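Which order should I listen to the Tritura albums, and is the second version of "Treleck" worth buying?

Asked in December in Progressive and Art Rock

I discovered the band Tritura some weeks ago, when a friend played me the album Cuautle in his car. I liked it very much, mostly the long last track with the organ. Now I want to hear the rest, but there are eight studio albums and I do not know where to go next. I tried the first one and I stopped in the middle, because the singer is a different person and the sound is thin.

My second question is about Treleck. I see two versions in the shops, the original and a remixed one with another cover. The remixed one costs more. Is the difference big enough to hear on normal headphones? I don't have an expensive system.

I like melodic things with good keyboards. I don't need every song to be 17 minutes long, but I am not afraid of it. 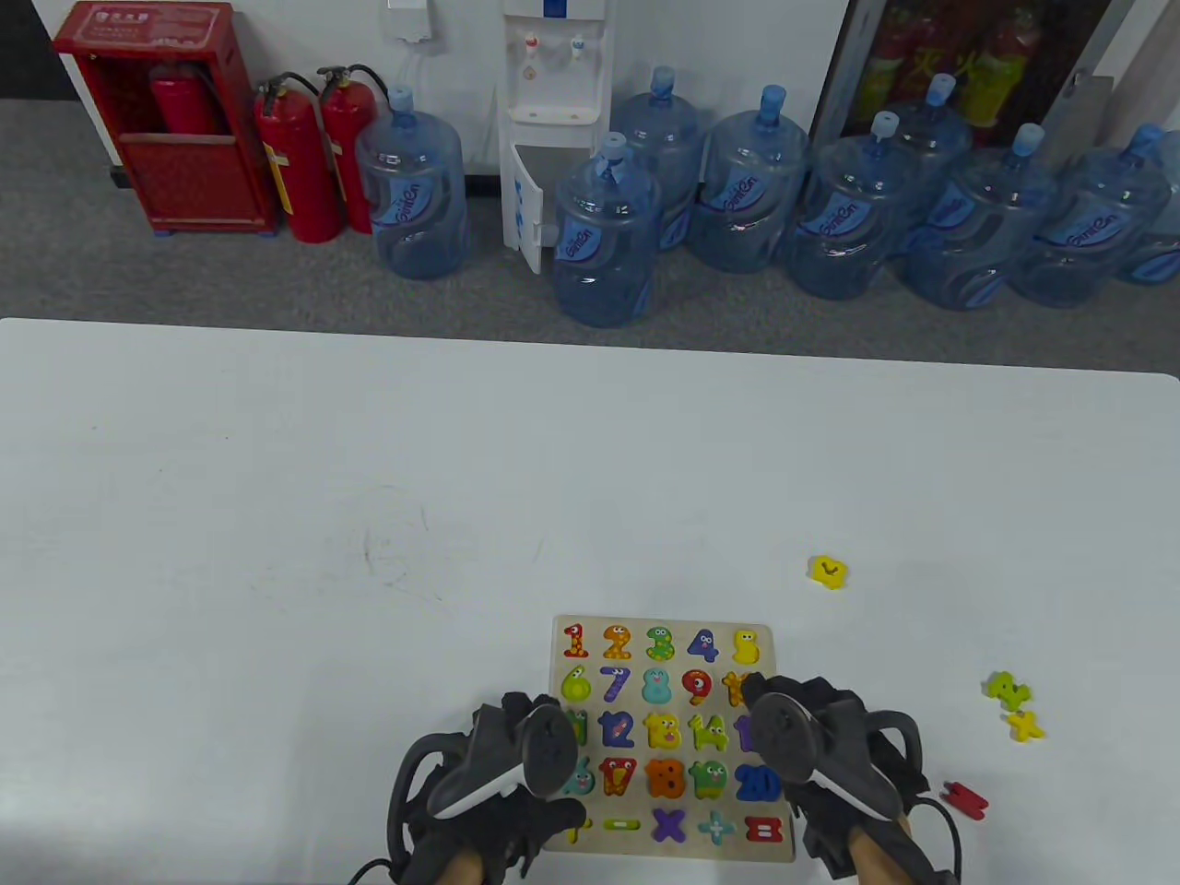 Answer 1 (marked as helpful)

If you liked Cuautle, please do not go back to the beginning yet. The first two albums were made with the old singer, and almost everybody who starts there gets the wrong idea of the band. I also made this mistake and I lost some years.

My advice is to go to Treleck next. It was recorded by the same lineup as Cuautle, and the keyboard player has even more space. The songs are shorter, except the title track, which takes most of the second side. After this, take Erno. It is a darker record and the guitar is louder, so maybe it will not be your favorite on the first evening. Give it three or four listens before you decide.

About the remix: yes, you can hear the difference on normal headphones. On the original, the bass and the low drums are mixed together and it is hard to follow them. On the remix they are separate, and the backing voices in the second song are much clearer. But the remix also removed the slow fade between songs four and five, and I miss it each time. If you find the original for a low price, buy this one first.
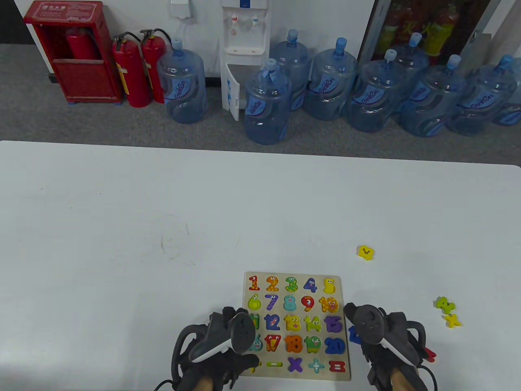
Answer 2

erno is the best one, start there. the remix is only for collectors 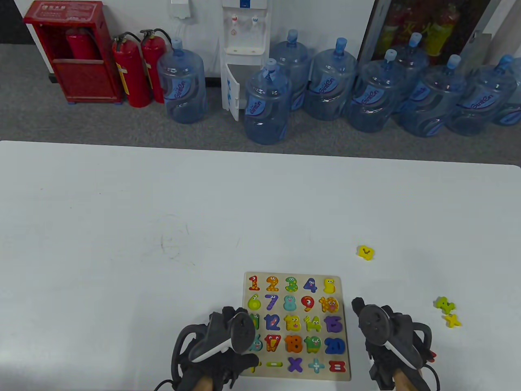 Answer 3

I agree with the first answer about Treleck, but I would like to add something about the order, because I followed this band on stage for over 17 years and I think the live records are forgotten here. For a new listener I would treat the catalog like the children's number board in the photo, with the red 1 in the first place and the orange 2 next to it, but I would put Cuautle in the place of the 1, and not the debut. Number 2 is then the double live album from the tour after Treleck. It has most of the good songs from both records, and the old songs are sung by the new singer, in a lower key. When you know them in this form, the first two studio albums become easier to enjoy.

After the live album you can go in any direction. I would only leave the acoustic album for the end. The playing on it is fine, but the keyboards are almost absent, and you wrote that you like keyboards.

One small correction to Answer 1. The fade between songs four and five was not removed from all copies of the remix. On the vinyl edition it is still there, a little shorter. I compared both at home, with the lyric sheet in front of me. 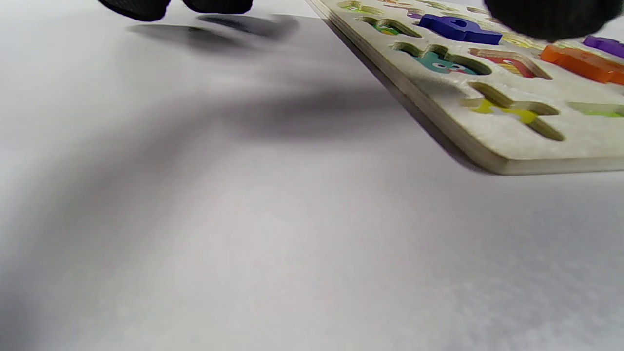
Photo: a wooden number puzzle board on a table

Comment from the person who asked: Thank you to all. I ordered the original Treleck and I will look for the live album after that. Does somebody know if the live one has the long organ track from Cuautle, and is it complete or cut?

Reply to comment: It is there, as the last track on disc two. The organ introduction is shorter, but the rest is complete.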